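Notes from a talk with Mereana Sheehan, who runs the silent retreat weeks at Partington. Typed up fast, kettle on, sorry for the mess.

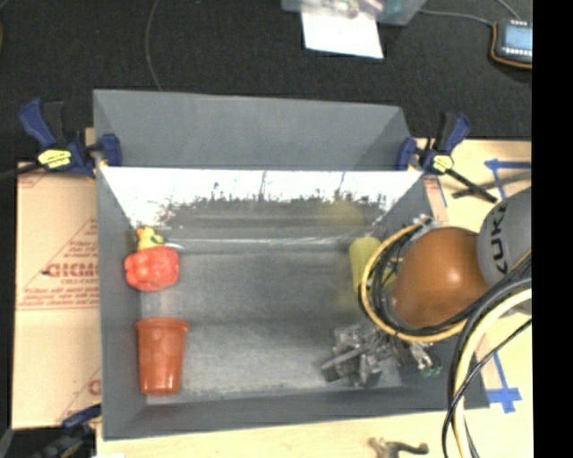
Huia Goodwin reckons the first night is the worst of it, that you lie there in the dark at Partington listening to your own head going like a chook shed, and that by the second morning it has started to ease off. I put that to Mereana. She laughed.

"Second morning? Lucky Huia. Mine was day five. I'd already packed the car once."

She grew up in Utport, no religion in the house to speak of, a nan who hummed over the washing up. Came to meditation at 22 after a rough winter and a bad knee. A flatmate dragged her along to a sitting group above a bakery. She went back for the smell of the bread, she says, and somewhere in there she started going for the sitting.

Now she leads the retreats. Seven days, no talking, phones in a drawer. They run in autumn and again in December, when the heat is on and everyone is sleepy by two in the arvo.

I asked what people expect when they book.

"Bliss, mostly. They've read something. They think a door's going to open and there'll be light pouring through it. And then they get there and their hip hurts and the bloke beside them breathes through his mouth. That's the retreat, right there. Him breathing."

Does she tell them that beforehand?

"I do, yeah. It's in the letter. They don't read the letter."

The days start at 5.30. Sitting, walking, porridge, sitting. Walking is slow, up to the fence and back. A short talk in the evening, the only voice you'll hear, and Mereana keeps it to 22 minutes because she once sat through a teacher who went well over the hour and she's never forgiven him. Then tea. Then bed.

She is wary of the word teacher. Wary of plenty of words. Energy, journey, healing. "I don't mind what people call it at home. I just can't say them with a straight face." What does she say instead? Long pause. "Kindness, I suppose. Paying attention to it. Whether you've got any left at four o'clock."

There's a practice she comes back to every retreat, learnt years ago from Raelene Gilchrist at Plallomthorpe. You bring to mind someone you like, and wish them well. Then someone you hardly know. Then someone who gets up your nose. Same wish, same words. Raelene had her do it for a month with one neighbour in mind, over a boundary dispute.

"And I still think I was right about the boundary," Mereana says. "But I stopped rehearsing what I'd say to him in the shower. It freed up a lot of hot water."

We talked about money for a bit. The week is $1449 with meals and a room of your own, and she knows that shuts people out. She holds a couple of places back at whatever you can manage. Nimal Kanagaratnam came on one of those, he's told me so himself and is happy for it to be printed, and he now does the evening bell. The Werham day sits are $50, bring your own lunch, and she'd steer any beginer there first.

Is she calmer than she was? I half expected a yes.

"My sister would say no. I still swear in traffic. I notice it sooner, maybe by the second swear word." She thinks. "I'm less frightened of being sad. Sadness comes in, has a look around, goes out again. I used to brace against it the whole day and be wrecked by tea time."

She had to go then, someone at the gate with a load of firewood. Called back over her shoulder that I should come in the autumn. Told her I'd read teh letter first.

Bookings for Partington go through Trudy Bright, mornings are best.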